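About Harnevbridge

Hi, and thanks for poking around! I'm Man-sik Yeo, and I started Harnevbridge in a rented unit in Akdale with one robot arm and a door that wouldn't lock. We set up robot cells that handle the fiddly parts other people would love to stop handling: circuit boards, small connectors, and wire harnesses (so many wire harnesses). Most company pages tell you about the wins. I'd like to tell you about our worst December, as it explains how we work better than anything else I could write.

The job was called Pamora. Two arms, a tray in the middle, boards and harnesses going into the tray as a set. It ran beautifully for 760 sets and I was already bragging to my sister about it. Then one evening an arm closed on a harness, caught a second wire it hadn't planned on, and lifted anyway. The tray came up with it, and a full tray of boards went onto the floor.
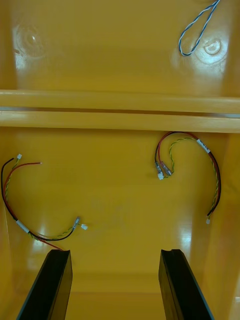
What went wrong

I blamed the gripper first, of course, and spent a whole night swapping fingers. The fingers were fine! Our software was checking that the gripper had closed on something, and a pinched extra wire passes that check every single time. Worse, I had set the pull limit way too high to get rid of nuisance stops. So the arm felt the snag and just kept going. That one was me, and I still wince.
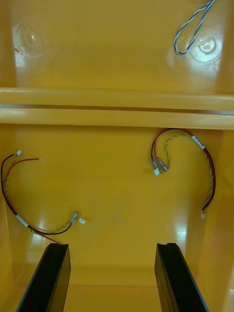

We make every new hire learn the snag problem before they touch any code. A wire bends wherever it likes, and two bundles that look nicely apart can still have a loose end wandering off on its own. Look at the red strand on the left, running down behind the gripper finger: a planner that only knows where the white label sleeve is has no idea that strand exists. Now our cells look for the whole length of the wire, and if part of it can't be accounted for, the arm backs off and looks again from another angle. It's slower. I'm okay with slower.

What we changed

The pull limit came way down and it's locked, so a tired person (me) can't bump it up at 11 at night. The first part of every lift is a tiny one, then a pause, then a check on the force reading before the arm goes any farther. And if one arm stops, both stop. We used to let the second arm finish its move, which sounds harmless until you have two of them reaching over the same tray.

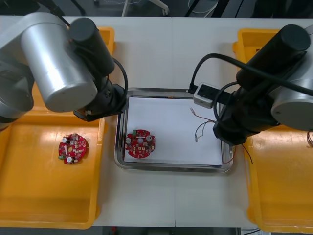 Wunderlich wrote to us after reading an earlier version of this page and asked why we hadn't stopped both arms from day one, given that any shared tray is a collision waiting to happen. Fair question! We had treated each arm as its own machine with its own stop, and on paper that looked tidy. Wunderlich also thought we should run the stop test at full speed and with parts loaded, and we do that now before any cell leaves the building.

We reran Pamora from scratch after the fixes. The plan was 800 sets, and I got nervous and kept it going to 1125. 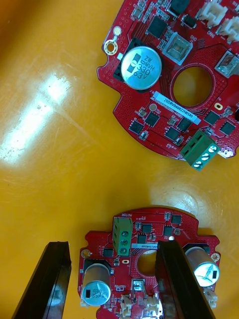

There were 2 stops in that run, both for a wire the system couldn't trace, and both times the arms let go and waited for a person. I was thrilled, which is a funny way to feel about a machine quitting on you. We still write up every stop, even the boring ones, and customers get the same write-up we do.

If you've got a cell that keeps snagging, dropping or stopping for no reason you can find, send us a note through the contact page. Tell us what it did right before it went wrong, and please don't clear the fault log first!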